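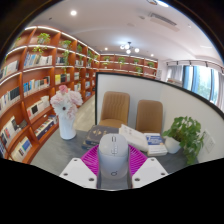

Clurkora, a hand-held gripper built by members of the Maldonado shared workshop, is out today as a free set of build files. Two finger plates, a central body you hold, screws, and a printed ribbed fan behind it. The build team has been working on it since November, mostly evenings, and is releasing it at version 12 because version 12 is the first one that people outside the team put together without phoning us. The current look is white body, white plates, magenta fan. Plates have small screw holes near the corners so they can be swapped for other shapes, and the row of raised buttons runs up the body. You can print the fan in any color you have on the spool.

MALDONADO WORKSHOP, 2018-01-22. For immediate release.

What it is for. Clurkora lets one person pick up an object by hand and record how they did it, so the same motion can be tried later on a small desktop arm. Members here have been building the arm as well, under the name Prededex. The arm is not in this release. It is coming, no date yet, please don't write to ask.

The files cover everything printed: body halves, both finger plates, the fan, a drill guide for the plates and a spacer you will lose and have to print again. Print all of it at 100 percent scale. If your slicer offers to fit the parts to the bed, say no. Two people said yes and got a very nice gripper for a doll.

Why hand held. Arms are expensive and slow to set up at home, and most of our members share a kitchen table with a family. A tool you can pull out of a drawer gets used. "I wanted something I could work with for ten minutes after supper and put away again," said Miklós Halász, who drew the body and most of the plates. "The arm takes up half the bench. This one takes up a shelf. My first one was a pair of salad tongs and tape and it did teach me a lot, mainly about tape."

On the fan. We get asked about it more than anything else. It is printed flat in one piece with thin ridges and then bent around the base during assembly. Bend it slowly. Warm room helps. The early ones were solid and cracked along the middle, so the ridges went in at version seven and have stayed. If yours cracks anyway, print slower and turn the part a quarter turn on the bed. Cracks that stop short of the screw line can be left alone.

On the plates. Flat, and deliberately plain. Left and right are different parts, check the file name before you print two lefts (we have a drawer of lefts). The holes come out a little tight. Run the drill through by hand, not with the power drill, it grabs. Soft pads can be glued on the inside face for books, mugs and so forth. Members have used bicycle tube, shelf liner and the back of an old mouse mat. Mouse mat is winning at the moment.

On the body. Two halves, closed with screws from the inside so the outside stays smooth in the palm. Sand the seam. The buttons are a seperate strip that drops in before closing, and it only goes in one way up, though it will let you try the other. Test every button before the last screw. Miklós has opened and closed his body 21 times by his own tally and says the threads held until the last few. Use metal inserts if you can get them, they are worth the extra trip.

What you need. A printer with an ordinary size bed. Small machine screws, list is in the files. A hand drill, a file, sandpaper in two grades. Glue for the pads. A soldering iron if you are doing the button strip yourself, and somebody to show you how if you have never held one. Come to an open evening and one of us will.

Parts kits. Sevel, the hardware shop two doors down from the workshop, is putting together bags with the screws, inserts and spacers, counted and labeled. No printed parts in the bag. Pick up at the counter, ask for the Clurkora bag. They dont ship. The workshop takes no cut from these and the shop has kindly let us leave a finished gripper by the register for people to try.

Licence and sharing. Free to print, change and pass on, including at schools and clubs. If you sell them, say where the design came from and put your changes up where others can get at them. The test files had been downloaded 1237 times before this release went out, mostly by word of mouth, and several of the fixes in version 12 were sent in by people we have never met. Thank you to all of them. Names are in the readme, tell us if we spelled yours wrong.

Known problems:
The button strip rattles if the top spacer is left out.
Right plate drawing shows one hole in the wrong spot. The print file is correct, the drawing isn't. Will be fixed.
Black filament from older spools has been brittle for us, in the fan especially.
Small hands find the body wide. A narrower one is being drawn, and we could use testers for it.
The assembly guide skips from step four to step six. There is no step five.

Open evenings. Members will be at the long bench with finished and half finished grippers, and the workshop printers will be free for anyone who wants to start on plates. Bring your own filament or pay for what you use by weight, the scale is next to the sink. Beginners fine. Kids fine with an adult. Wear closed shoes, the floor near the mill is never as clean as it looks. Times are on the workshop door and on the members page.

For press. Miklós Halász can talk about the design and will lend a gripper to reporters for an afternoon, returned in one piece please. Photos may be reprinted with credit to the Maldonado workshop. Interviews at the workshop or by phone, evenings are best. Leave a message at the front desk with your name, your outlet and when you need it by, and say its about Clurkora so it goes in the right tray.

Next version is started already. Narrow body, corrected drawing, and a clip for the cable.

ENDS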